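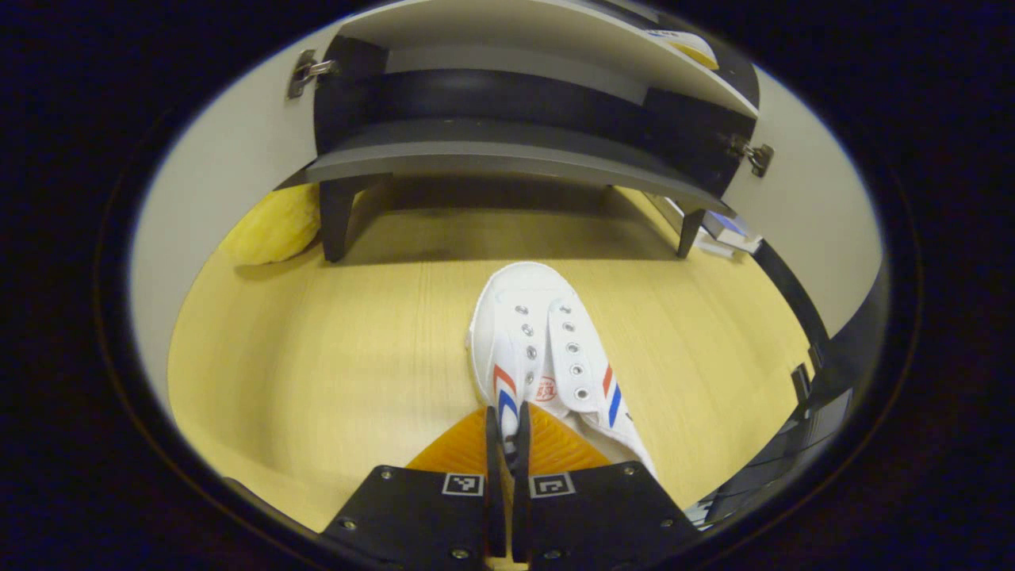
Re: Shoe cubbies by the back stairs – can we agree on which way they point?

Posted to the Larkomell House list, 17 April 2018

On Monday night a housemate wrote:

> The bottom cubbies are a disgrace again. I pulled out 13 single
> shoes and a bicycle pump. Can we please have one rule and stick
> to it? My vote is heels out, so you can grab a pair by the back
> and go. Also whoever owns the white canvas ones with no laces,
> are they being thrown away or what?

The white canvas ones are mine, and they are not being thrown away. They are between laces. I took the old pair out in December with every intention of washing them, and they have since joined whatever society the missing socks belong to. The eyelets are fine. The shoes are fine. Kindly stop putting them next to the trash.

On the larger question, I vote toes out, heels to the back, side by side. I have given this more thought than I gave to my last lease. With heels out, every pair of sneakers in the building looks the same from the hallway, and at 6 in the morning I have twice gone to work in somebody else's. With toes out you can see what you're getting, even down in the low compartments where the rest of us have to crouch and hope.

I'll admit mine have a way of ending up one over the other. The cubby is a bit narrow for two feet's worth of shoe unless you set one slightly farther back, and then it works. Boots are another matter. Boots should go on the Stougaard rack by the door, which we bought for boots and which currently holds mail.

A few other things while I have your attention:

- The lower shelves want a wipe. Plain water and a rag, please. The lemon stuff left the top one sticky for a week and my slippers came away with a noise.

- The Vurnix shoe trees under the stairs are up for grabs. They fit a man's 13 and nothing else I've tried.

- If anybody is ordering from Fokmont, add a pair of flat white laces for me and I'll pay you back. Not the round ones. The round ones come undone on the bus.

If there's no objection by the weekend I'll move everything to toes out myself, and you can all complain to me in person. The pump is on the landing. It isn't a shoe and I have no position on which way it should face.

– Apartment 22

Recent messages on this list
Laundry room: dryer eats quarters, round three
Found: one glove, left, possibly a child's
Re: Re: Who painted the mailbox
Stougaard rack, now with mail

Last updated: 17 April 2018

Larkomell House residents' list | Contact the list owner | Back to top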